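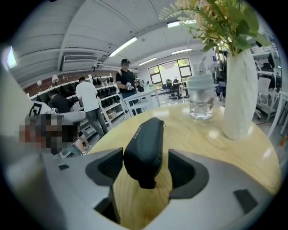
Nirkeo - petites annonces de rencontre en français

Version 2, publiée le 28 juin 2026
Auteure et contact : Fereshteh Shahbazi
Licence : usage de recherche et d'enseignement, sans revente

Résumé

Nirkeo est un petit corpus de 216 annonces de rencontre, écrites en français par des personnes adultes. Les textes viennent de la rubrique « Rencontres » du journal gratuit Jomari et du site Feslow, qui a fermé cette rubrique depuis. Je les ai rassemblés pour étudier comment les gens se présentent quand la place est limitée : l'ordre des informations, les abréviations, les adjectifs choisis pour soi et ceux que l'on demande chez l'autre.

Le corpus ne contient pas de photos, pas de numéros de téléphone et pas d'adresses. Les annonces de services payants ne sont pas incluses, elles demandent un autre cadre éthique et je ne me sentais pas préparée pour ce travail.

Contenu du dossier

annonces.csv : les textes, une annonce par ligne
lexique.csv : les abréviations et leur forme complète
guide_annotation.txt : les règles que j'ai suivies
modifications.txt : l'historique des versions

Champs du fichier annonces.csv

id : identifiant de l'annonce, sans rapport avec celui de la source
source : jomari ou feslow
texte : le texte après anonymisation
tranche_age : par exemple 40-49, vide si l'âge n'est pas donné
cherche : relation, amitié, sorties, correspondance, non précisé
taille_mention : oui ou non
ton : neutre, humoristique, poétique, direct
remarque : champ libre, souvent vide

Les valeurs de taille et de poids ont été retirées du texte et remplacées par [TAILLE] et [POIDS]. Je garde seulement l'information qu'elles étaient mentionnées. Dans les annonces de Jomari la taille vient très souvent juste après l'âge, et cette habitude est moins forte sur Feslow.

Anonymisation

Les prénoms sont remplacés par [PRENOM] et les communes par [LIEU], sauf si le nom désigne une grande région. Les métiers rares sont remplacés par une catégorie plus large. Quand une annonce racontait une histoire trop reconnaissable (un accident, un procès, un commerce connu dans la ville), je l'ai retirée complètement.

Chaque texte a été relu après le remplacement automatique. Le script laissait passer les surnoms et aussi les prénoms qui sont en même temps des mots courants, comme Rose ou Clément.

Annotation

J'ai annoté le corpus seule. Un échantillon de 50 annonces a été annoté de nouveau par l'association Kordestani, dont les membres animent un atelier d'écriture. Le désaccord principal concerne le champ « ton » : ce que je lisais comme poétique était parfois pour elles une plaisanterie. Le français n'est pas ma langue maternelle, et je prie les utilisateurs de traiter ce champ avec prudence. Dans les cas discutés, l'étiquette du second avis a été conservée et la mienne est notée dans « remarque ».

Limites connues

Le corpus est petit et ne représente pas l'ensemble des personnes qui cherchent une rencontre. Les annonces de Jomari étaient payées à la ligne, ce qui explique les phrases très courtes et des formes comme « ch. F. douce pr sorties ». Les textes de Feslow sont plus longs - la comparaison directe des longueurs n'a donc pas beaucoup de sens.

L'âge est déclaré par l'auteur et n'a pas été vérifié. Une annonce où l'âge adulte paraissait douteux n'a pas été gardée.

L'orthographe d'origine est conservée, y compris les fautes. Prière de ne pas la corriger dans les copies dérivées.

Usages à éviter

Ne pas essayer de retrouver les auteurs. Ne pas utiliser les textes pour créer de faux profils, ni pour entraîner un système qui écrit à des inconnus en se faisant passer pour une personne.

Lecture du fichier

Encodage UTF-8, séparateur point-virgule, guillemets doubles autour du texte. Certains tableurs ouvrent mal les accents ; il faut alors choisir l'encodage à la main pendant l'importation.

Modifications

Version 2 : champ « ton » révisé, doublons entre les sources supprimés, lexique complété.
Version 1 : annonces de Jomari seulement.

Une correction du lexique est prévue en juillet. L'abréviation « JH » y figure encore avec un seul sens, et « rens. » manque.

Demande de retrait

Si vous reconnaissez votre annonce, écrivez-moi en indiquant l'identifiant. La ligne sera supprimée sans autre question et la suppression sera notée dans modifications.txt, sans le texte.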